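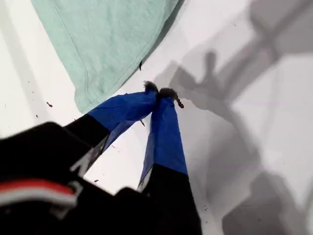

Ulledon opens its first clothing repair and laundry shop in Clonbridge this November

CLONBRIDGE – I started Ulledon at a folding table in the back of a fabric store, taking in hems and loose buttons, and I'm so happy to finally be writing this: we're opening a real shop, with a door and a sign and everything! It's on Reuter Street, in the old shoe store next to the bakery, and we start taking drop-offs in November at 8 a.m.

The idea is pretty simple. You bring in the clothes you'd wear more often if only somebody fixed the zipper, washed out the stain or took up the sleeves, and we do all of it under one roof. The new space is 1,775 square feet, which feels enormous to me after the folding table (I've already gotten lost looking for the thread). We'll have 2 fitting rooms, a long counter for sorting, and a sewing corner by the front window where you can watch the work being done. 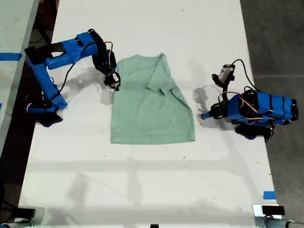
Everyday wear is what we care about most, and it always has been. Fancy coats and wedding dresses are welcome too, of course, but most of what people own is plain cotton they pull on without thinking. Take a light green T-shirt like the one on the white table, with one sleeve and shoulder already turned in across the body – that's the kind of thing we want to see on our counter. A shirt like that can go years longer with a new neckline stitch or a small patch on the inside, and I'd much prefer to mend it than see it turned into a dust rag.

We're also launching the Plerano Plan, our wash-and-mend membership. It's $40 a month and covers one bag of laundry a week plus basic repairs, meaning buttons, seams and hems. Anyone who signs up before we open gets 20 percent off the first three months. You can cancel whenever you like, just tell us at the counter.

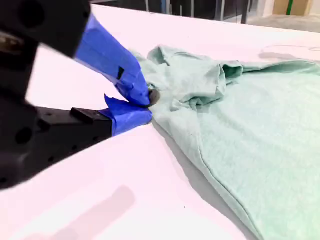
Opening week

We'll have coffee, cookies from next door and free button replacement all week long, so dig out that shirt from the bottom of the drawer. Bring the button if you still have it. If you don't, we have jars and jars of them – bring the kids and let them pick!

About Ulledon

Ulledon is a clothing repair and laundry business based in Clonbridge. Reporters who'd like to stop by before the opening can call or knock at the Reuter Street shop any morning after 10 a.m.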